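Will a second cat make my first one less needy?

Asked by Pelton, March 16, 2015

My four-year-old Siamese yells from the moment I get home until I sit down. The vet says she's healthy and merely has opinions. A breeder wants 800 dollars for a kitten to keep her company. Worth it, or do I end up with two of them yelling?

Tadhg Hayes

Two of them yelling. I got a second Siamese in September and they now do it in shifts.

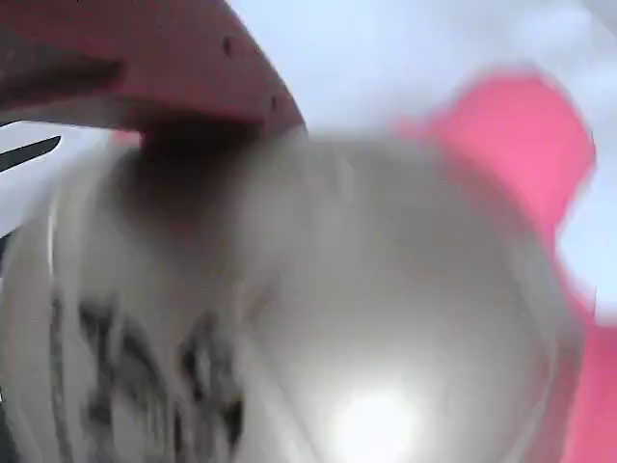

They do sleep in a pile, though, and the older one has quit chewing my sleeves. If you go ahead, keep the kitten in a separate room for the first week or so and swap their blankets. Expect hissing — mostly at you.

Ganero

Try the shelter first. Mine charged 100 for an adult who already liked other cats.

Chávez

get a dog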